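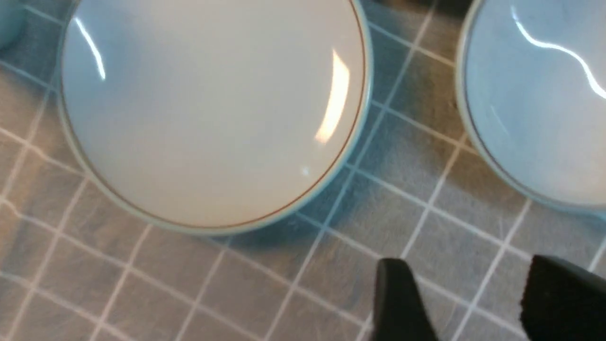

Search this site Enter keyword Go

Measuring Area With Squares

Saturday, September 5, 2026

Area is the amount of flat surface inside a boundary. It is measured in squares. A square with sides one inch long has an area of one square inch. The boundary can be any shape, but the unit is still a square.

For a rectangle, the squares do not have to be counted one at a time. Count the squares along one side, count the squares along the side next to it, and multiply. A rectangle 5 squares long and 2 squares wide has an area of 10 squares. 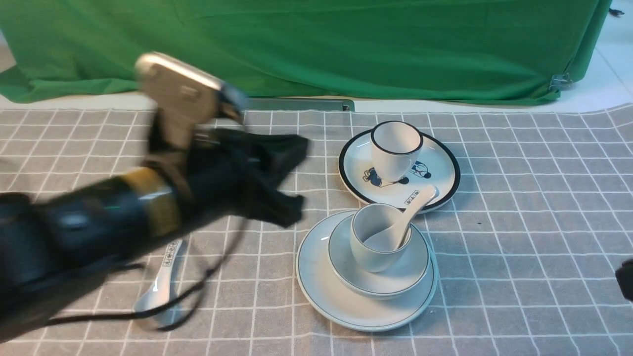

Hortensia Tipe

Curved shapes are harder. The edge of a pond does not follow the lines of a grid, so it cuts some squares into pieces. Mapmakers can deal with this by sorting the squares into two groups.

Take a map of Heritz Pond with a grid drawn over it. First, count only the squares that lie completely inside the shoreline. There are 346. Next, count every square that has any water in it, even a small corner. There are 431. The area of the pond must be more than 346 squares and less than 431 squares.

To get one number, subtract. The shoreline cuts through 85 squares. Some of these are mostly water and some are mostly land. Treat each one as half a square, which gives 42.5, and add that to 346. The estimate is 388.5 squares.

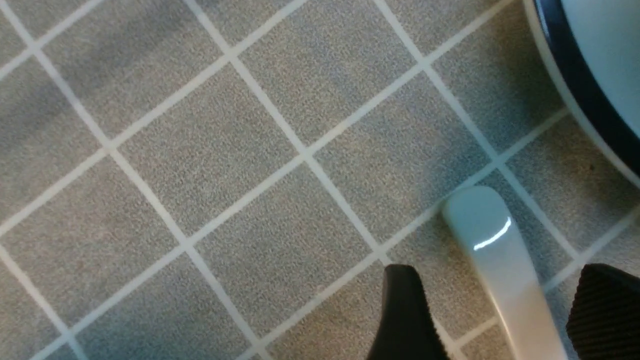
Druso writes that triangles fill a flat surface without gaps too, and asks why area is not measured in triangles. It could be. Hexagons would also work. Squares are used because their sides match up with length and width, so multiplying is simple.

A smaller grid usually gives a better estimate. If each side of a square is cut in half, the old square holds four new ones. The shoreline then passes through a thinner band of squares, and less of the area has to be guessed — but there is more counting to do.

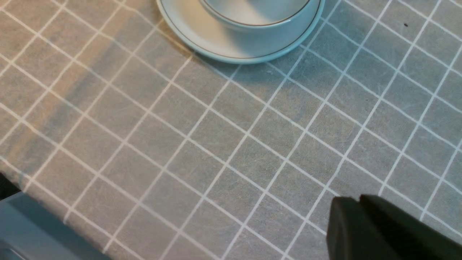

A saucer on a gray checked cloth.

To try the method, trace your hand on graph paper with your fingers closed. Count the whole squares and write the number down. Count the cut squares, divide by two, and add. Write "squares" after your answer, or the size of the unit if you know it.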